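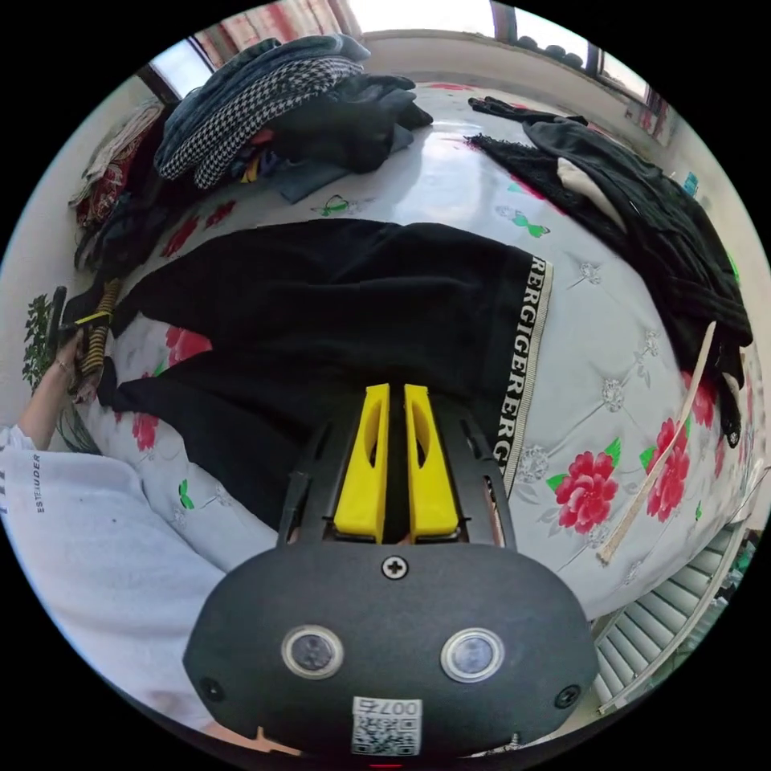 *Photo credit: Tiltar / Erna project*

**Tue 31 August** - Tiltar and its research partner Gesent today announced results from Erna, a method for teaching robots to fold clothing from demonstrations recorded in ordinary bedrooms. In testing, a robot arm trained with Erna folded 8 of 15 garments it had not encountered before. The previous method, given the same recordings, folded 7.

The training set consists of 216 demonstrations made by people using hand-held grippers. No robot was needed for the recordings.
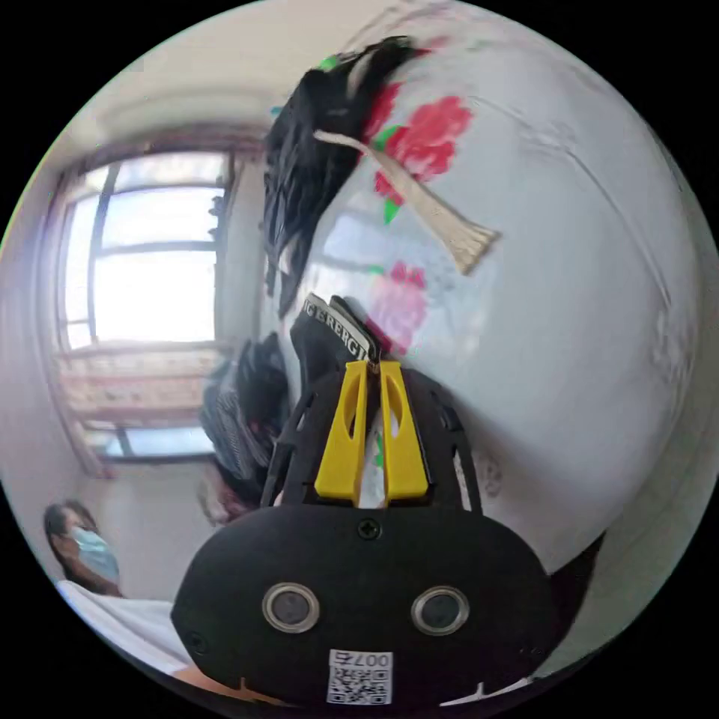 *Recording with a hand-held gripper in a furnished room.*

"Dark trousers on a patterned bedspread are a hard case for us, and they are what people have at home," said Meron Tsegaye, who leads the project at Tiltar. "The gain is small. We are reporting it because it came without any added data."

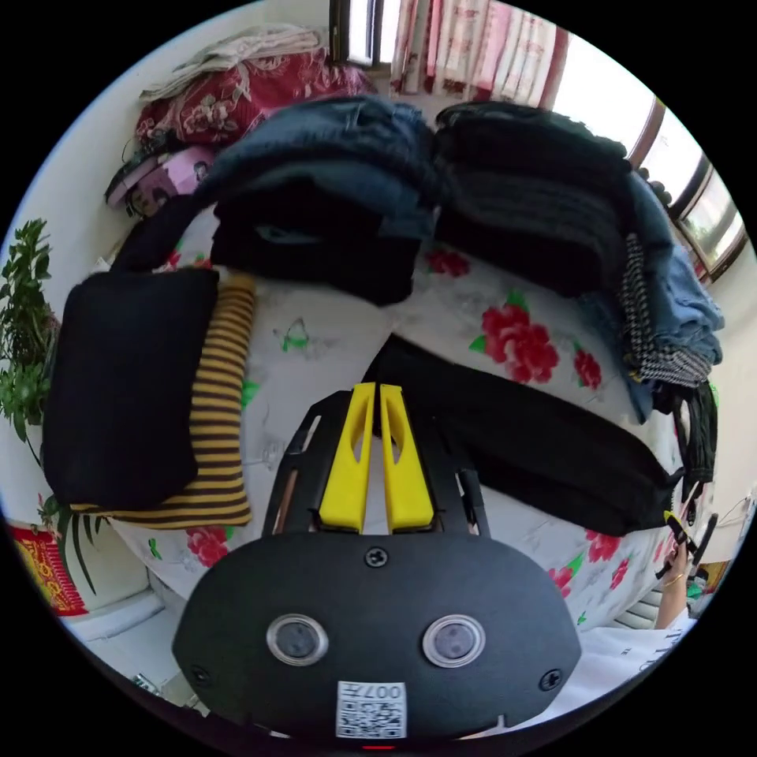 ## How the method works

Erna divides each demonstration at the points where the fingers close or open, then learns the segments separately. A long garment may be moved several times before it lies flat, and earlier methods treated all of those movements as one.

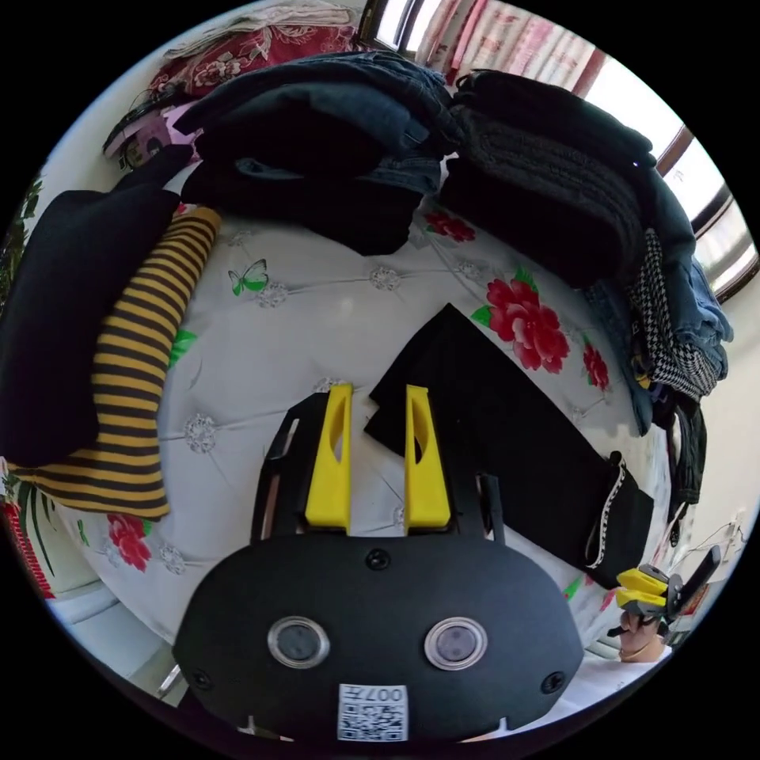 Segments in which the garment slips are kept and marked, so that the robot can learn to take hold again. Knitwear remains the weakest category.

The recordings will be released in December through Ebihara, the partners' shared archive.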